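Last updated: 2022-12-04
Reading time: 2 min

Door casing

Door casing (you'll also hear "architrave," or just plain "trim") is the flat or shaped molding that goes around a doorway and hides the gap between the frame and the wall. I've been keeping this little home encyclopedia going for years, and casing is the entry people write to me about most, so I've made it longer this time!

Every interior door hangs in a frame called a jamb. The hole in the wall is cut bigger than the jamb so the carpenter can shim it plumb, and that leaves an ugly gap all the way around. Casing covers it. Two uprights and one piece across the top make a set, and the top piece is the head casing.

I learned to fit it from Edith Rivadeneyra, who trimmed houses for most of her life and had strong feelings about corners. She liked a butted head (square cuts, top piece sitting flat on the uprights) and thought miters were for picture frames. I miter mine anyway, and on humid summer days they open up a hair, just as she told me they would.

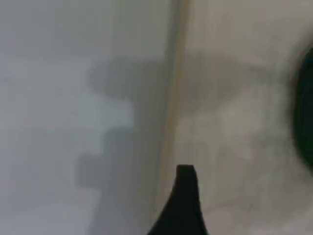
The reveal is the bit beginners skip. You don't set the casing flush with the edge of the jamb, you hold it back a little so a thin line of jamb shows. Mark it with a combination square at the corners and a few spots down each side, then nail to the marks. A standard door is 80 inches tall, but measure yours, please. My pantry door is 81 and I've wasted good pine on it twice.

Styles come and go. Older houses often have wide casing with blocks at the upper corners, called rosettes, and plinth blocks at the floor where the baseboard runs in. Ranch houses tend to have a thin, rounded profile that I used to hate and now kind of love.

For paint, I caulk the wall side, let it dry overnight, then put on two coats of semi-gloss. Stained casing gets no caulk from me, so the fit has to be better.

See also: baseboard, jamb, plinth block, window stool

We use cookies to remember your reading preferences. Accept | Manage settings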